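Notes from the Prolunard storage open day

Typing this up on the bus so forgive the spelling. Went with low expectations, came home with a tote bag of catalogs and a sore back. Long day. Good day, mostly.

Quick background for anyone new to the blog: I write up small spaces, drawers, shelves, craft rooms, the whole tidy-your-stuff business. Prolunard makes the little plastic bins you have probably seen in bathroom cabinets. Once a year they open up the building. You get the warehouse, the molding hall, a room of sample setups and a shop at the end with seconds. Tickets were free but you had to book, and the booking page crashed on me twice.

Getting in. Parking is a mess. The sign for visitors points at the loading dock, which is wrong, go past it and turn at the fence. Badge desk inside, a sticker, a pair of foam earplugs, off you go. Groups went in by sticker color. Mine was orange and we waited ages next to a vending machine that took my dollar.

Molding hall first. Loud, warm, smells like a new shower curtain. Our guide had a headset but the speaker was turned away from us so I caught maybe half. What I did get: the hall turns out up to 4000 bins on a good shift. The small open bins are the bulk of it, the lidded ones come from a second line that was down for a tool change while we were there. Shame, I wanted to see the lids. We stood and watched a stack of open ones come down a chute for a while and then got moved along.

They let us handle the rejects. Warped corners, bubbles in the floor of the bin, one with a swirl of two colors in it that I would have happily paid for. Asked. Not for sale. Somebody behind me asked twice, still not for sale.

Then the color room, my favorite. Shelves of chips, all the tints they have run or thought about running. The see-through ones are called tinted clear in the catalog and they are what I came for. I like being able to see that a bin is empty before I pull it out. Solid white looks nicer in photos but I end up opening every one of them. The ambers go from weak tea to cough syrup. The grays go from barely there to sunglasses. There was a pink. We wont discuss the pink.

Lunch was a cart from Clollelico out by the dock doors. Grilled cheese, tomato soup in a paper cup, no lids for the soup (at a bin factory!). Ate standing up. Good soup though.

After lunch, the sample rooms. A pretend pantry, a pretend bathroom, a kids desk, and the worktables where small bins get tried out side by side. You walk round in a loop and can stop where you like. I spent most of my time at the small stuff and skipped the garage shelving completely, sorry to the garage people.

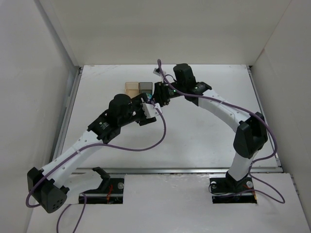
PROLUNARD OPEN DAY, sample rooms, 2021-04-21

Tan and smoky gray, sides touching, on a big white tabletop. I have been going on about mixing tints for years and this is the pair I would pick. The tan one has a paler rim and you can see the floor inside it. The gray is darker in the walls with a thin dark edge. On white they both show up well, and you would not mix them up reaching across half asleep.

What would I put in them? Two small open bins is the setup I tell everybody to start with. One for things that stay, one for things that go somewhere else. Sewing bits and not sewing bits. Batteries that work, batteries you have to test. Pick one color for keep and never swap. I did swap once, at home, and threw out a perfectly good set of picture hooks.

Also, push the bins together. A gap between two bins is where small things go to live. I have lost more pen caps down a gap than I have ever lost in the couch. If your drawer is wider than the bins, leave the spare room at one end, all of it, and put something long there. Scissors, a ruler, whatever.

Open tops: yes for a table, no for under the sink. The guide said the same and then tried to sell us the lidded ones, fair enough.

The pantry room was less use to me. Very pretty, everything decanted, labels all facing front. Who has that many kinds of lentil. The shelf depth was good to see though - deep bins at the back of a deep shelf need a handle, and theirs had one molded into the front. Pulled a full one out one-handed and it didnt tip. Wrote that down.

Bathroom room, small. Three bins deep on a narrow shelf, which is one more than I would do. You forget what is in the back one. I have sunscreen back there from a trip I barely remember.

The kids desk had the Luletti dividers in it. Those are the bendy strips you cut yourself. I was rude about Luletti in an older post and I take some of it back, the new strips hold an edge better and the cut line is printed on now. Still fiddly. Still come with one clip too few if you ask me. But for crayons, sure.

There was a talk at the end by a drawer company, Shevchuk, who do the runners and fittings. Dry but useful. Main thing I took from it: measure the inside of the drawer at the front AND the back, older drawers are rarely square. Their shallow organizer drawer comes in a 60 cm width only, for now. A wider one is due in June. I asked if the small Prolunard bins fit two across with no wiggle and got a "should do," so take your own bin along to the store and try it.

Talk ran over. Chairs were awful. Folding metal ones, no cushion, and the room had no windows that opened.

Shop. This is what you want to know about. Seconds shop is a back room with big wire cages, everything loose, dig for it. Small tinted bins were 88 cents each, no limit. Got ambers and grays, obviously. Check the bottoms, a few of mine rock a bit on a flat surface and I should have looked before I paid. Lids are sold seperately and were nearly gone by the time orange group got there. Go early or get a better sticker.

Cash line was quick, card line was not. Bring your own bags, the paper ones split. Mine split in the parking lot and there were bins rolling under a van.

A few practical bits before my stop:

Flat shoes, the floors are concrete the whole way.
Keep the earplugs in for the molding hall, its not a suggestion.
Pictures are fine in the sample rooms, not in the hall.
Restrooms are by the badge desk and then nowhere else until the shop.
Strollers OK except on the upstairs walkway.
Take a tape measure. I forgot mine and used a receipt.

Would I go again? Yes, for the color room and the shop. The talk I would skip, or sit by the door. And I'd spend longer with the small bins and less time in line for soup.

Next up on the blog is the craft drawer redo, using the seconds from today, the wobbly ones too. If you have a drawer that isn't square, leave a comment with your front and back measurements and how you dealt with it. Still not sure whether to shim mine or just live with the gap.

My stop, gotta go. More when I've unpacked.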